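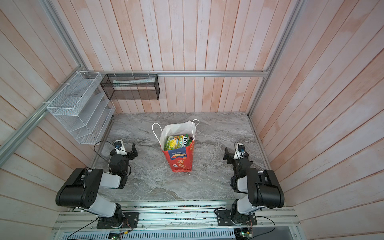 A reader in Moreira writes that baking soda and vinegar, poured down a slow drain once a month, has kept the pipes in her house clear for years. Maybe so. I get that letter more than any other, and I still don't buy it.

Mix the two and you get a lot of fizz, some carbon dioxide and weak salty water. The fizz goes up toward you, where there's room for it, and a plug of hair and soap doesn't much care. If the drain runs better afterward, my bet is on the kettle of hot water everybody pours in at the end.

What I'd try first on a slow bathroom sink:

Pull the stopper and clean it. On many sinks it lifts straight out. On others you have to loosen a nut under the basin, so put a bucket there.

Run a plastic barbed strip down the hole, twist, and pull up slowly. The hardware store wanted 14 dollars for a pack with a fancy handle. The plain ones work the same.

Plunge it, with a wet rag stuffed in the overflow hole. Skip the rag and you're just pushing air around.

Take off the trap and empty it. Look at the washers before they go back on.

As for bottled cleaners, if you've already poured one in, don't plunge and don't open the trap. Follow the label, and tell the plumber what's in there.

I've also been asked about enzyme tablets that promise to clear "98 percent of buildup." Buildup of what, in whose pipe? The box doesn't say. They may help a little in a kitchen line if you leave them overnight. I wouldn't expect anything by breakfast.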